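Hastasthorpe museum opens its beetle drawers to the public

29 May 2019

Hastasthorpe Museum is to put its ground beetle collection on public view for the first time. The Tadow Collection, named after the house where it was kept until the museum acquired it, fills 40 drawers and covers the beetles of the local fen, woodland and river bank.

The display opens in November in the upper gallery. Twelve drawers will be shown at a time and changed over twice a year. The rest can be seen by appointment with the curator, Grażyna Wróbel.

Ground beetles are a large family, found in most gardens under stones, logs and flowerpots. Many hunt at night for slugs, caterpillars and other small animals. The larger kinds cannot fly, and some give off a strong-smelling fluid when handled.

"People know ladybirds and stag beetles, but the ground beetles get missed," said Ms Wróbel. "Most of ours were collected within 11 miles of the museum, so visitors will be looking at things that live near their own back door. A few of them no longer do, and the drawers are our only record of where they were found." 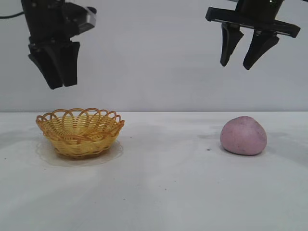
Beetles in old collections are fragile, and the pins are often in worse condition than the insects. Brass pins react with fats in the body and grow a green crust, which can split the specimen. Each beetle has to be moved without touching the legs or antennae, and its label has to stay with it. Fine forceps are used for this, closed on the pin below the beetle. Loose legs are glued to a small card and kept on the same pin.

Checking of the names has been led by Selvaraj Uddin, who has studied British beetles for 28 years. He has found that several specimens in the violet ground beetle drawers were placed under the wrong name. The two species concerned look much alike and are told apart by the texture of the wing cases.

"The collector was careful with his dates and places, and that matters more to us than the names," said Mr Uddin. "A name can be corrected from the specimen. If the place is missing there is very little we can do."

The new drawers and glass tops were made by Michalski, a cabinet firm in the town. The cost of the gallery work has been met by a grant from the Pramow Trust. Corrected records will be sent to the county recorder before the opening.

The museum would also like to hear from anyone who has seen a violet ground beetle in the parish this year. It is a black beetle with a purple or blue edge to the wing cases, almost 28 mm long in the largest examples. Please send a photograph if possible, with the date and the nearest road. There is no need to collect the beetle.

Entry to the upper gallery is free. School groups should book in advance through the museum office.

ENDS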